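Flirklow Verpackungen
Datenblatt zur Bildsammlung, Stand 2. Oktober 2018

Inhalt

Flirklow Verpackungen ist eine Sammlung von 755 Bildern mit kleinen Lebensmittelverpackungen auf ebenen Flächen. Vertreten sind vor allem Tüten, flache Päckchen und Getränkedosen, dazu einige Riegel und Becher. Die Sammlung ist für Arbeiten gedacht, bei denen es auf Form, Lage und Aufdruck einzelner Verpackungen ankommt. Preise, Nährwerte und Zutaten sind nicht erfasst.

648 Bilder sind vollständig beschriftet. Die übrigen liegen im Ordner "offen" und haben bisher nur einen Eintrag zur Unterlage.

Beschriftung

Zu jedem Bild gehört eine Textdatei gleichen Namens. Sie enthält eine Zeile pro Gegenstand mit den Feldern Art, Form, Grundfarbe, Lage und Bemerkung. Für die Art gelten diese Werte:

tuete: weiche Verpackung mit Volumen, meist kissenförmig
paeckchen: flache Verpackung ohne erkennbare Dicke
dose: Getränkedose, unabhängig vom Füllstand
riegel: längliche, feste Verpackung
becher: offen oder mit Deckel

Bei der Lage wird zwischen stehend, liegend und geneigt unterschieden. Eine Dose auf der Seite ist liegend, auch wenn sie schräg zur Tischkante zeigt. Die Richtung kommt in die Bemerkung. Als Grundfarbe zählt die Farbe mit der größten Fläche. Bei mehrfarbigen Etiketten werden die weiteren Farben durch Komma getrennt angehängt.

Typisch für den Teil "Tisch grau" sind wenige Gegenstände mit viel freier Fläche dazwischen: eine blassgrün-weiße Snacktüte weiter hinten, links ein dunkelblaues Päckchen mit weißem Aufdruck, rechts eine silbrige Dose, deren Etikett Weiß, Grün und Orange zeigt. Die Tüte wirft einen weichen Schatten, das Päckchen liegt ganz flach auf. Eingetragen werden tuete, paeckchen und dose, alle drei liegend.
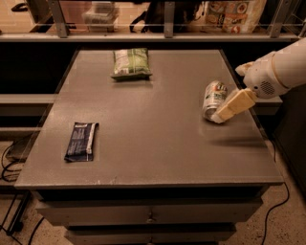
Ordner

bilder: alle Aufnahmen, nach Unterlage getrennt (Tisch grau, Tisch hell, Regalboden)
texte: die Beschriftungen
offen: Bilder ohne vollständige Beschriftung
listen: Artliste und Farbliste

Die Farbliste umfasst 20 Werte. Neue Farben bitte nicht frei eintragen, sondern vorher melden. Dunkelblau und Schwarz wurden in der ersten Fassung mehrfach verwechselt. Die betroffenen Dateien sind seit Mai korrigiert.

Bekannte Mängel

Marken und Sorten sind nur eingetragen, wenn der Schriftzug lesbar ist. Bei knittrigen Tüten fehlt dieser Eintrag oft. Glänzende Dosenböden spiegeln das Deckenlicht, dort ist "silber" einzutragen und nicht "weiss". Im Teil "Regalboden" überdecken sich viele Packungen, die Angaben zur Lage sind dort weniger zuverlässig.

Versionen

Fassung 2 ersetzt die ältere Sammlung Bultow. Die Dateinamen wurden übernommen, die Feldreihenfolge in den Textdateien ist neu.

Zuständig

Beschriftung und Farbliste: Mahfuz Mondal
Ordner und Versionen: Ginette Charpentier

Korrekturen bitte mit Dateiname und Zeilennummer an eine der beiden Stellen.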